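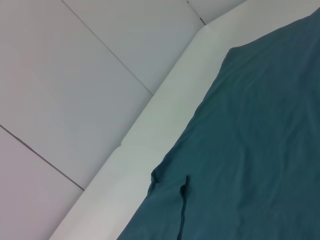
Tutorials / Data Collection

How I Record Folding Examples for a Two-Arm Setup

Jun 5, 2023

I get asked a lot how we build our clothes-folding sets at Samulton, so I'm finally writing it down. You'll want two arms with grippers, a way to drive them by hand (leader arms or a headset, either is fine), a head camera and a camera at each wrist. I'm going to assume your recording software already works. If it doesn't, fix that first and come back!

Step 1. Pick one garment and stay with it

My first batch for the Brostascombe project jumped between towels, pants and a hoodie, and the policy learned to wave at all of them. Now I stay on one type of garment until I have 400 clean episodes, then move on to the next. Tops are a good place to begin — they have sleeves, so you need both arms, but the fold itself is short.

Step 2. Vary the start

Shake the garment out and drop it a little differently each time. Rotate it, shift it, let a sleeve land underneath. I keep a list of start poses taped up next to my chair (31 of them at the moment) and work down it, then shuffle the list and go again. If you just do what feels natural, you'll put it in the same spot all afternoon. I certainly did.

Step 3. Spread, then sleeves

Get the body flat before you touch a sleeve. Pinch near the cuff, pull outward slowly, and stop when the fabric goes flat. Keep the other gripper open until you need it, and don't hover it over the part you're about to grab or the head camera loses sight of it.

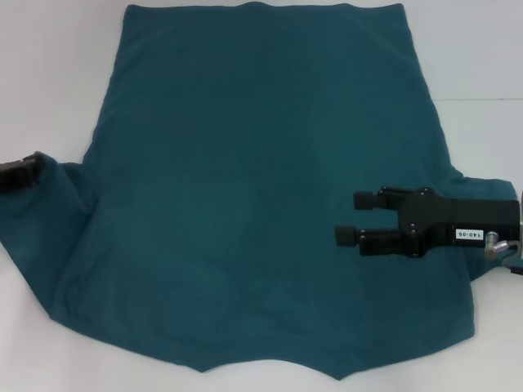 Left gripper on the cuff, right gripper still open.

If you miss a grab, go back and try again with the recording running. Those second tries are some of the best data you'll get. What I throw out are the episodes where I stopped to think for ages, or scratched my nose and both arms went wandering.

Step 4. The fold

Decide on one order and write it down. Mine is sleeves in, then fold the body over, then a small tug to straighten. Everyone who drives the arms at our place uses that order, even the people who fold differently at home.
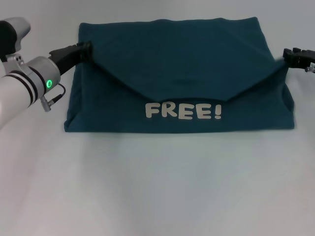 Deciding when an episode is over is harder than it sounds. My rule is that the last few seconds should look the same every time, so I square up the bundle, let go, back both arms away and only then hit stop. Prints make a handy check here. With the teal shirt, the FREE! lettering sits centered just under the point of the flap, while the grippers still have the two upper corners, so I can judge the alignment before I release. On a plain shirt I go by the bottom edge.

Step 5. Label while you remember

I do this every 60 episodes, with a snack. Each one gets good, usable or toss, plus a note if something odd happened. We use a little tool called Husari for it, but a spreadsheet works too. Watch the wrist views as well as the head view — a frozen wrist camera is easy to miss, and back in April I lost a whole session that way.

How many do you need? For a single garment type, 400 got us a first policy worth testing, and we went to 1,000 before handing the set to the Hinds team for training. Next up for me is button-down shirts, and I'll post the pose list once I've cleaned up my handwriting.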